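Contents Previous Next Glossary Index

Chapter 10
Who Digs Up the Street?

I got interested in local government because of a hole. It was outside my front door in Plodlow, it was two feet deep, and for most of March it had a plastic barrier around it and no workers in it. I called the town. The town said it belonged to the water company. The water company said the town had issued the permit and I should really talk to them (you can guess how the rest of that afternoon went).

By the end of this chapter you should be able to look at a hole like mine and work out who is answerable for it. That's harder than it sounds!

Let's start with the permit. In most towns, anyone who wants to cut into a public road has to ask first, pay a fee, and promise to put the surface back the way it was. The promise is usually backed by a deposit. In Plodlow the deposit for my hole was $3,299, paid by a contractor called Skamura, and the town could keep it if the patch sank or cracked.
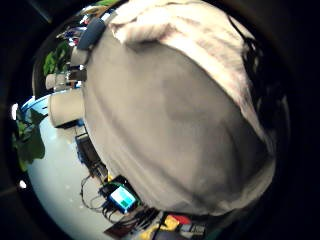 Light grey fabric, close up, with a dark navy band near it.

Now, who checks the patch? I put that to Rhona Rennie, who ran the permit desk in Plodlow back then, and she laughed for quite a while. The town had 2 inspectors for every street, alley and sidewalk it owned. They went where the complaints were. So a street full of people who call gets a smooth road, and a street where folks are busy or shy or new in town gets bumps. Keep that in mind when we get to complaint data later on, because I think it matters more than anything in the written rules.

The council does have a say, of course. On March 3, 2021, Cameron Baird, the member for the Grornar ward, asked for a list of every deposit the town had kept. The list was very short. He wanted to know if the work was that good or the checking was that thin, and the meeting got pretty loud from there.

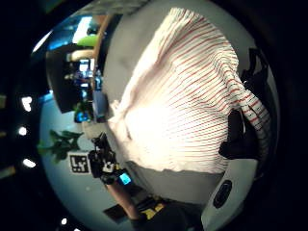 10.1 Permits, Deposits and Deadlines

A street permit has a start date, an end date and a named holder. Find the holder first. On my street it was Skamura, but Skamura was working for a utility, and the utility had hired them through a management firm called Nic Aodha, so there were several phone numbers and all of them were polite. The name on the permit is the one the town can chase for money, and that's the name we'll follow through the rest of this section.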